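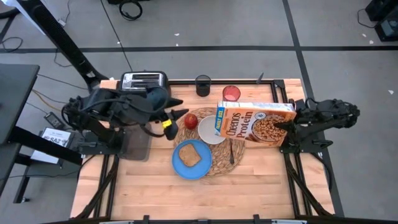 Attachment 1 of 1. Table with the placemat in its usual spot, toaster at back left.

Privomier Customer Support
Ticket subject: Ring on butcher-block top under round woven placemat
Product: Trình round placemat, tan
Second product: Zillis wood oil, clear
Opened: Mar 10, 2022
Status: Closed, resolved
Priority: Normal

Original message

I have a ring on my table and I think it is coming from the placemat. I'd like to know how to get it off and whether I can keep using the mat.

The table has a light wood butcher-block top. I bought the mat and the oil from you in the same order, in October. The top was sanded and oiled with the Zillis before anything was put on it. The mat has been in the middle of the table since then, with breakfast things on it. It gets lifted when I wipe the table and it goes back in the same place.

Last week I moved it to the other end and saw a darker circle where it had been. It is the same size as the mat. Inside the circle there are fainter curved lines that follow the spiral of the weave. The rest of the top is even in color. The circle does not wipe off with a damp cloth. It does not feel raised. If I rub it with a dry finger it feels slightly tacky compared with the wood next to it.

There is also some tan dust under the mat each time I lift it. I don't mind the dust but I mention it in case it is part of the problem.

What I have tried so far:
Damp cloth, no change.
Damp cloth with a drop of dish soap, no change.
Leaving the mat off overnight, no change that I could see.

In the attached photo the mat is back where it was. The ring is under it and can't be seen. I tried to photograph the ring by itself but it hardly shows with the ceiling light on.

Support reply 1

Thank you for the photo and for listing what you tried. Please don't use anything stronger than dish soap for now, and please leave the mat off the table until we have worked out what the mark is.

There are a few things that leave a round mark under a woven mat on oiled wood. The usual ones are oil that did not fully cure, water held under the mat, heat from a dish, and color from the fiber. They are treated differently, so we need some more information:

1. How many coats of oil did you put on, and did you wipe off the extra after each one?
2. How long was the top left bare after the last coat?
3. When you wipe the table, is the wood dry before the mat goes back?
4. Do hot dishes go on the mat?
5. Does the mat leave color on a white cloth? To check, dampen a white cotton cloth, press it on the underside of the mat for a minute, and look at it.

We also see the toaster on the same table. Is there any mark under it?

Customer reply 1

1. Two coats. I wiped after the first. After the second I wiped the edges but I left the middle a little heavier because it looked dry there.
2. Overnight, then the mat went on in the morning.
3. Not always. I wipe and put it back.
4. No. It's cereal, so the bowl is cold. Fruit sits on the mat too. Toast goes on a plate, and the plate only overlaps the edge of the mat.
5. Did the cloth test. There was some dust on the cloth but it brushed off. No color left in the cloth.

No mark under the toaster. I slid it forward and looked. There were crumbs and nothing else.

Support reply 2

Your answers to 1 and 2 point to the oil. The can gives a cure time of 7 days before anything is left standing on the surface, and that is for a thin coat with the extra wiped off. A heavier coat covered by a mat the next morning gets very little air and can stay soft for months. It stays tacky, it picks up dust from the fiber, and it looks darker than the wood around it. The curved lines inside the circle are where the weave was touching.

The cloth test was clean, so we don't think the mat is losing color.

Putting the mat back on damp wood would not have helped, but water marks on this kind of finish are more often pale or gray, and they don't feel tacky.

Steps to try, in this order. Please stop at the first one that works.

Step A. Clear the middle of the table. Vacuum the loose dust with a soft brush. Leave the circle open to the air for 4 days with a window open when you can. Check whether the tackiness has gone.

Step B. If it is still tacky, put a small amount of mineral spirits on a white cotton cloth and rub one small patch near the edge of the circle, going with the grain. Turn the cloth often. If the cloth picks up a yellow or tan film and the patch gets lighter, do the rest of the circle the same way. Open the window, wear gloves, and keep the toaster unplugged and off the table until the smell has gone. Lay the used cloths out flat outdoors to dry before you throw them away. Don't bunch them up.

Step C. If the surface is dry to the touch but still darker, sand the circle and a hand's width past it with 200 grit paper, by hand, with the grain. Wipe off the dust. Put on one thin coat of oil and wipe off all the extra after fifteen minutes.

Food should be kept off the area during B and C.

Customer reply 2

Started step A. I moved the breakfast things to the counter. Cereal, bowl, cups and so on. The toaster stayed where it was for now.

Question about step B. The planks don't all have the same grain. Some are tighter than others. Do I need to treat them differently?

Support reply 3

No. Rub along the length of the planks and keep the pressure even. If one plank stays darker than its neighbors, leave it and tell us. It can be evened out in step C.

Customer reply 3

Step A done. Less tacky at the outside of the circle, same as before in the middle. Color has not changed. I vacuumed first and got a good amount of tan dust out of it, more than I expected from wiping.

Will do step B tomorrow.

Customer reply 4

Step B done. Results:

Test patch at the edge: cloth came away yellowish with tan specks in it. Patch lighter after it dried.
Whole circle: took several cloths. The first few were quite dirty, the last one was nearly clean.
Tackiness: gone.
Curved lines: gone.
Color: close to the rest, but there is still a faint darker area in the very middle. It shows when you stand at the end of the table and look across. From the side I can't find it.

One new thing. The area I rubbed now looks dull next to the rest of the top. Is that the finish coming off?

Support reply 4

Yes, some of it. The spirits took off the soft oil and a little of the oil near the surface around it. It needs a thin new coat in any case, so the dullness is expected.

If the faint area in the middle doesn't bother you, skip the sanding and go straight to the oil. If it does, sand lightly first as in step C. Either way please do a thin coat this time and wipe it until a dry cloth slides freely. It should look almost as if you had not put any on.

Then wait the full 7 days. You can walk past it, dust it, and set a cup down for a minute after the first day, but nothing should be left standing on it and the mat should stay off.

While the mat is off the table, please clean it:

Shake it outdoors, both sides.
Vacuum both sides with the brush.
If the underside feels sticky, wipe it with a cloth dampened with water and a little dish soap, then with plain water.
Dry it flat, away from a heater, and turn it over once. Don't soak it. It can lose its shape.

Customer reply 5

I sanded. Only the middle, and a bit past it, with the 200 paper. The dark area came out in a few minutes. Wiped, oiled thin, wiped again after fifteen minutes and again an hour later for good measure.

The underside of the mat was sticky in the center. I had not noticed that before. It took two goes with soap. It is flat on a towel now.

Is the mat safe to use with food after having soft oil on it? The apple sits right on it most mornings.

Support reply 5

The oil on the underside has been washed off and will finish curing on what is left of the fiber. Wash fruit before you eat it, as you would anyway. If the mat still smells of oil when the table is ready, leave it out in the open a few days longer. If the smell stays, we would swap it for a new one, and you can ask for that in this ticket.

Customer reply 6

Waited the full time and one day extra. Surface is hard and dry all over. The color is even from every side I looked from. The part I re-oiled is a touch less shiny than the rest but I was told to expect that and it's fine.

The mat doesn't smell. It dried with one edge curled up slightly. I put it under some books overnight and it is flat again. No need for a new one.

Everything is back on the table. I checked under the mat after three breakfasts and there was a little dust but no mark and nothing sticking.

Two suggestions for your site. The cure time is on the can in small print and isn't on the product page at all. I ordered from the page and never really read the can. Also the box where you type the first message stops at 3,000 characters and doesn't tell you until you press send. I lost part of what I had written and had to do it again.

Support reply 6

Thank you for following up. Both suggestions have been passed on. The cure time will be added to the Zillis oil page next to the coverage information.

For everyday use: let the wood dry before the mat goes back down after wiping, and lift the mat once a week to brush the dust out from under it. A thin coat of oil once a year is enough for a table used this way.

We are closing the ticket. It can be reopened by replying to this message.

Internal summary

Cause: second coat of oil applied too heavily in the center of the top and covered before cure. Placemat fiber dust held in the soft finish.
Fix: airing (partial), mineral spirits (removed tackiness and weave lines), light hand sanding in the center, one thin coat, full cure.
Placemat: cleaned by customer, no replacement sent.
Color transfer from placemat: tested, none.
Heat or water damage: none found.
Follow-up: product page text, character limit notice on the ticket form.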